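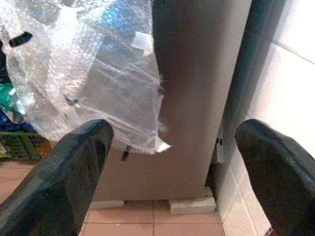
Figure 3. View from the wrist camera during a demonstration with bubble wrap. The fingers are open below the lower edge of the sheet.

3.2 Collecting the demonstrations

All demonstrations were given by three operators, Ingvild Vik, Birger Løken and Torunn Solheim. Two ways of showing the task were used. In the first, which we call hand guiding, the operator holds the arm behind the wrist and moves it directly. In the second, remote control, the operator sits in the next room and moves a small handle, and the arm follows the handle. The gripper and the wrist camera are the same in both cases. We wanted to know if the way of showing has an influence on what the robot learns, when the object is thin, soft and partly see-through.

The task is to take hold of a hanging sheet of packing material at its lower edge and pull it away from the thing it hangs in front of. In Figure 3 the sheet is bubble wrap and behind it stands a tall grey box-like object, raised from the floor on white foam blocks. The sheet is difficult for the camera for two reasons. It gives strong white reflections, and the surface behind it is visible through the plastic, so the border between the sheet and the background is weak in many places. The lower edge is also ragged, and the operator has to decide which part of it is a good place to grasp. We did not tell the operators which part to choose.

Before each demonstration the sheet was hung again by hand, and we made no effort to hang it in the same way. The positions of the other things in the room were also allowed to change between sessions. Earlier tests at Trostwood were made with a plain curtain behind the sheet, and the policy trained there failed almost completely when the curtain was removed. For this reason we kept the storage rooms at Parisow as they were, with crates on the floor and with the usual ceiling lights.

In total we recorded 1,995 demonstrations, of which 1,744 were kept. A demonstration was removed if the sheet fell before the fingers closed, if the operator stopped for more than ten seconds, or if the camera lost images. Demonstrations with a failed first grasp were kept when the operator corrected the grasp and finished the task. We consider these corrections useful, and in Section 4.3 we compare the results with and without them.

3.3 Differences between the two ways of showing

With hand guiding, the operators worked faster and approached the edge in a more direct path. They could see the sheet from the side and could judge the distance between the fingers and the plastic with their own eyes. This is an advantage for the operator, but it creates a problem for the learning. The operator uses information which is not present in the wrist image. In several cases the fingers closed at the right moment although the edge was hidden by a reflection in all of the last images.

With remote control, the operator saw only the wrist image on a screen. The movements were slower and contained short pauses, mostly just before closing. Løken described that he moved the gripper a little to the side in order to make the reflection move, and then he could find the edge. Vik did the same without being told. Such small side movements were found in 378 of the kept demonstrations, and nearly all of these were by remote control. The trained policy repeated them in a weaker form.

The remote sessions were more tiring. After the first week we limited them to forty minutes, and Solheim asked for a larger screen, which was then installed. We did not measure the effect of the screen separately.

One more point concerns the force. In hand guiding the operator feels when the sheet is stretched, because the pull goes through the arm. The Bulero handle used for remote control gives no such feeling, and the sheet was torn more often. Torn sheets were not a reason for removal if the task was finished. The labels for tearing were set by Njål Haugland, who looked at the recordings without knowing which way of showing had been used.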